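Procurement notebook, October
Entry: draft solicitation for lab IT services, second reading
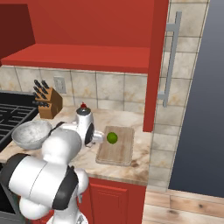

Continued from the morning. I have now read the draft two times, and section 4 is still not clear to me. It asks the vendors to give fixed prices for "all support tasks," but the list of tasks is in an attachment that we did not finish. Stesum wrote to ask which list they must use. I think they are right to ask. Until the attachment is ready, any price we receive is a guess, and later we will compare guesses.

9:40. Counted the vendor comments again for the log. There are 70 in total. Many repeat the same point about the small business share, so I put these together under one heading. Conadari sent the longest file. Their tone is a little hard, but the remark on page limits is good: we ask for past performance on nine task areas and give them too few pages to write it. Proposal: move past performance to a separate volume and leave the technical volume as it is.

Ordering threshold. In the old contract, orders below $3,000 went through the simple form. The new draft says $1,000 in one paragraph and $3,000 in the other. I looked in the older versions and the lower number came in with text copied from the Prernside agreement, where it had a different purpose. I changed it back to $3,000 in my copy and marked it yellow. Please do not accept the change before legal has seen it.

11:15. Call with the Sabatier office about the bridge period. They can extend the present contract, but they want our request in writing before the option date. I had understood that an email was enough - it is not, they need the signed form. I started the form. Missing: funding line, and the name of the technical contact.

Evaluation factors. We still say "best value" without telling how price is weighed against the technical score. Two vendors asked this in almost the same words. My suggestion is to state that technical is more important than price, and that price becomes more important when the scores are close. The wording from the last competition can be used again, I saved it in the shared folder under "old_factors."

Question for colleagues: do we answer every comment one by one, or publish one table? I prefer the table. Last time the single answers did not agree with each other and we had to correct them.

After lunch: cleaned the definitions. "User," "end user" and "customer" were all used for the same people. Now only "customer." The word "site" is still used in two meanings, I did not touch it.

To do:
- finish task attachment
- send yellow paragraph to legal
- signed form to Sabatier
- reply to Stesum, only to say that we received the question

Contact: contracts desk, Prernside | Copyright Prernside | Back to top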